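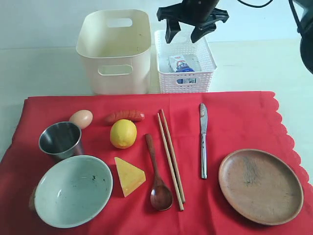
The reviewer from Paisan wrote back that our reset rule is too loose to be a rule: "objects placed naturally on the cloth" tells the operator nothing, and two operators will read it two ways. Agreed. Rewriting it today.

12 June 2026, bench notes, tabletop task rules, rev 2

Current text, section on layout, is one line. Replace with the following.

Reset. Items go on the cloth, lying as they land, no stacking. Baskets stay off the cloth, on the bare table behind it. Long items (spoon, chopsticks, knife) may point any direction but must not cross each other. Chopsticks count as one object for placement and two for scoring. I went back and forth on this. Skella scores them as one, so their numbers and ours will not line up on that item and the report has to say so.

Start pose. Fingers open, above the basket area, clear of the rims. Old text said "home position", and the home position was changed in the config in June without a note in the log. Rule now names the pose file, and the pose file gets a version number.

Cable. Slack checked by hand with the arm at full reach before the first run of a session and again after any tool change. Not to be judged from the start pose.

Cloth. Edge can catch under a low grasp. Limit is 2 mm minimum fingertip height over the cloth for flat items. If the cloth moves during a grasp, the run is a fail even if the item is lifted. Paisan wanted a "partial" class for this. Declined, we have too many classes already.

Stop conditions. Operator stops on: contact with a basket rim at force above the limit, any item leaving the table, any hand inside the marked area. Speed cap stays at 200 mm/s over the table. Someone asked if the cap applies to the retreat move. Yes. All moves.

Table knife. Separate line. Handled by the operator only with the arm paused. Same for anything else with a blade, play set or real. Hesaveo's checklist has this under "housekeeping", where it gets skipped. Moved ours to the stop section.

Play food and real tableware in one set: allowed, but the object list must mark which is which, with mass. The list we sent with Juvov batch 32 had names only. "Egg" is not enough for anyone trying to repeat the test. Add mass, longest dimension, surface.

Logging. Every run gets a row, including aborted ones. The last batch has 82 rows and the run counter says otherwise, so aborted runs were dropped somewhere. Until that is found, no success rate from that batch goes outside the lab.

Open:
- force limit for rim contact, the present value was copied from the Skella draft and not measured here
- whether a bowl that ends up tilted after release is a pass. Leaning no
- wording for re-grasp. One retry or none, pick one
- send rev 2 to Paisan once the force value is in

Pose file committed. Object list half done, masses still missing for the cup and both baskets.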